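Olel open day: quick chat with Cayetano Montes

Caught Cayetano Montes in May, between demos at the Sikley reading room. He runs Pliredow, the gripper outfit. Had maybe seven minutes. No stage, no barriers, just the round tables and the bookshelves.

"People expect a lab," he says. "A lab tells me nothing. I want chairs in the way."

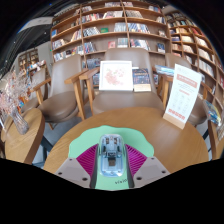
So why desk stuff? "Everyone's got it at home. Kids can tell you if you've done it wrong." He wants 100 pick-ups logged by closing, was on almost 95 when we spoke. Looked pretty chuffed.
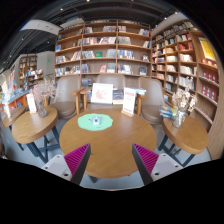 Failures are what he'd rather talk about. Approach angle mostly, then grip width. Soft things under hard things are a pain, he reckons, and the mint-green mat with the wavy edge is there on the round table for anyone to have a go. "Come in too low and you grab the lot."

Can he see the see-through mouse? "Me, yes. Software, ask me agian next year."
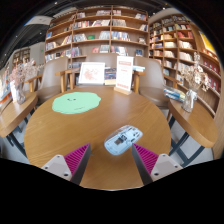 What's next

Two more open days, then the Herrero trial. He wouldn't say were. Next group was already at the door.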